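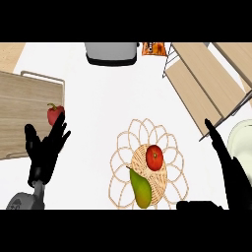

Render: Kesitz / Stidero kitchen set

Ticket: Recipe pages print with the last step missing
Opened by: Wilson Zapata
Status: open, waiting on me

Hi again, it's Wilson with the stuffed pepper site. So the printing thing is back! I thought we had this licked in October when you folks moved me over to the new Kozma theme, but a reader wrote in to say her printout quits right before the final step, and she'd already turned the oven on (sorry, reader).

I tried it myself on my home printer and yep, same deal. The stuffed pepper recipe has 7 steps and I get everything up through "spoon the rice in and put the lids back on," then a blank sheet with my footer on it. The baking time is gone. On the screen it all looks perfect, which is what makes me crazy.

What I've tried so far:

Cleared the cache, both the browser one and the one in the Worneleck dashboard. No change.

Printed from my wife's laptop, different browser. The last step shows up there, but the ingredient list runs over the top of the page title. So that's new.

Turned off the "related recipes" box. I had high hopes for this one because it sits right under the directions. Nope.

Changed the paper size from Letter to A4 just to see. Step came back! Changed it to Letter again, gone again. I can't exactly ask people in Ohio to go buy A4 paper, but maybe it tells you something.

Shortened the intro story on the recipe. It did help the bean soup page, and it did nothing for the peppers.

Update, Sat 30 May

Dionysis Politis from your side wrote back (thank you, that was fast) and asked me to look for a setting called "keep blocks together" in the print tab. I found it, it was on, and I switched it off. Now the missing step prints fine on the peppers and the bean soup, but the cornbread page splits the nutrition table across two sheets, with the calories on one and everything else on the other. I can live with that for a while, but I'd rather not.

Two questions for Dionysis then. Can I turn that setting off for the directions only and leave it on for the tables? And will the next theme update switch it back on without telling me? I'll hold off on touching anything else until I hear from you.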